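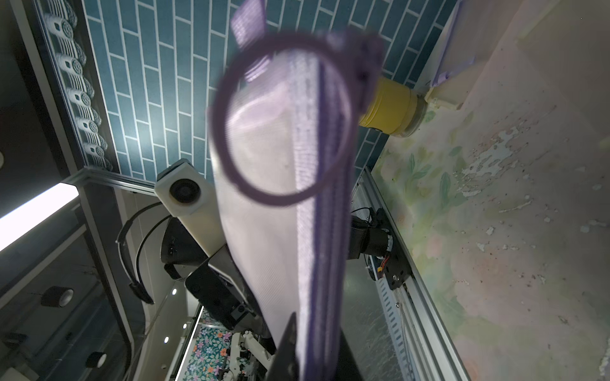
Mesh zipper pouches, or how I finally stopped digging

Jan 28, 2025

I have a problem with bags inside bags. It started in July, when I dumped out my big tote looking for one pen and found three chargers, a handful of dried-up erasers and a granola bar I'd rather not talk about. I'd been throwing everything in loose for years! So I ordered a few mesh pouches from Trestuvix (the little shop that used to be mostly sewing supplies), and then a few more, and well, you can see where this is going.

What I love about mesh is that I can tell what's in there without unzipping anything. With my old cotton ones I'd open the whole bunch before finding the stamps. The lavender is my favorite color by a mile, with that purple zipper tape. The yellow is lovely too, very pale, kind of lemon-pudding. I was less sure about the grey but it has grown on me, and it's become the default for boring things like cables.

Sorting them is half the fun, so I do it on the floor mat with the flowers on it. The mat has seen better days, it's all scuffed and there's a worn patch in the middle, but it has butterflies and I'm not giving it up. Everything comes out of the tote, the pouches get spread around, and then I decide who's going back in. The tote is the canvas one with blue handles and the little Doraemon on the front. It stands up on its own when it's open, so I'm not holding it with one hand and stuffing with the other.

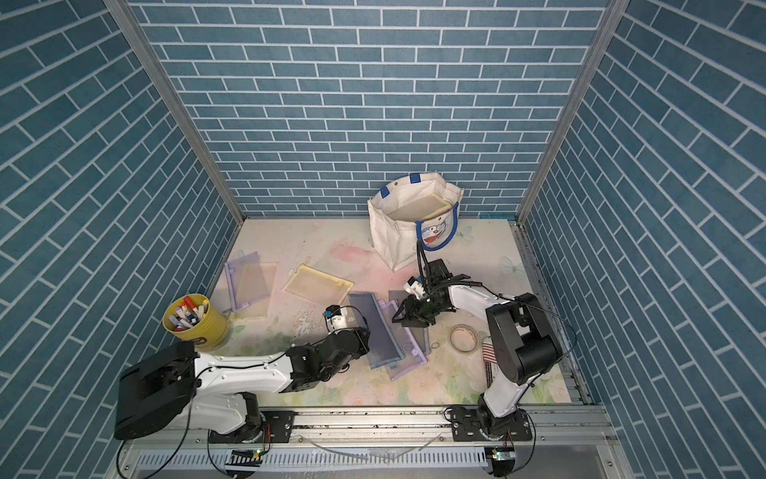
What goes where

Lavender is for paper crafts: stickers, washi, the small scissors. Yellow is for letters and stamps. The blue-grey one is for whatever I'm working on that week, and right now that's bookmarks for the Itside craft swap (I promised 21 of them, what was I thinking).

Markers don't get a pouch. I tried! They poke at the mesh and the caps come off, so they live in the yellow bucket with the cartoon sticker and only travel if I really need them. Masking tape doesn't get one either, it's too chunky and makes everything bulge, so the roll goes straight into the bottom of the tote.

A couple of things I'd tell you before you buy a pile of these. Check the zipper pull. One of my early ones from Sillell had a pull so tiny I ended up putting a key ring through it. And wash them by hand, cool water, then hang them over the shower rail. My first one went through the dryer and came out shaped like a potato chip.

Next I want to try the bigger size from Miettinen for yarn. It's over 20 dollars with shipping though, so I'm waiting for a sale. If you've got one, tell me in the comments if the corners hold up!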